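The hat rule, and other things I was told about heat

It hit 91 on Wednesday, in May, and by noon I had already heard three times that you lose most of your body heat through your head. I have been hearing this since I was small. My mother said it, my gym teacher said it, and last week a leaflet from the Galtgate walking club said it again, in bold, next to a list of what to bring on the summer hikes.

I don't believe it. I'm not sure the people who repeat it do either.

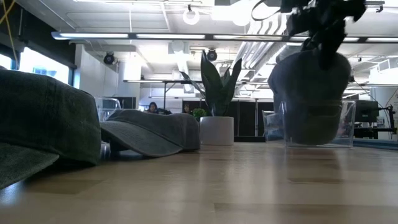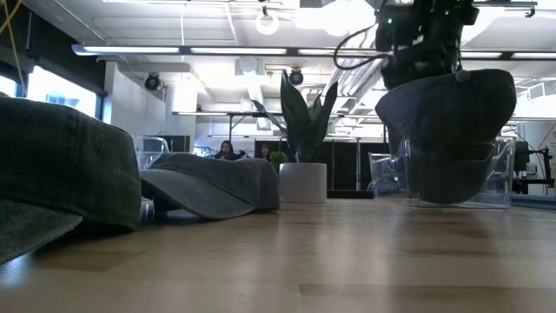 Gray caps on a wooden table.

Remedios Saludo wrote to me after my last post to say I was being stubborn. Her view is that the number doesn't matter. If the saying gets people to cover up, she says, then it has done its job, and I should leave it alone. She also says her scalp burned so badly on the Ommont trail one year that she slept sitting up, and where was my skepticism then?

Fair enough about the scalp. A sunburn is a sunburn and a brim keeps the sun off. But look at what the saying claims. Your head is a small part of you. If most of your heat went out through it, you could walk around in January in a wool hat and swim trunks and feel fine. I invite anyone at the club to try.

And if it were true, it would be a terrible reason to wear a hat in summer! You'd be plugging the one hole the heat gets out of. The same leaflet tells me to cover my head to stay warm on page 2 and to cover my head to stay cool on page 7, and no one in the club seems bothered by this.

What I do accept is duller. Shade helps. Water helps, and so does starting early, though the club still meets at 10 because that is when the bus gets in. Helmut Frerichs soaks his hat at the pump before the long climb and swears by it. That one I tried, and for the first mile it was very nice. After that I had a warm wet head.

I looked for where the heat saying comes from and found a lot of confident pages that all seemed to be copying each other. Some blamed the army. Some blamed one old test with people bundled up to the neck -- which, if it happened that way, would explain plenty. I couldn't find a page I'd bet money on.

So I'll wear the hat for the sunburn. I have asked for page 2 to be changed before the June hikes, and so far I've been told it's already at the printer.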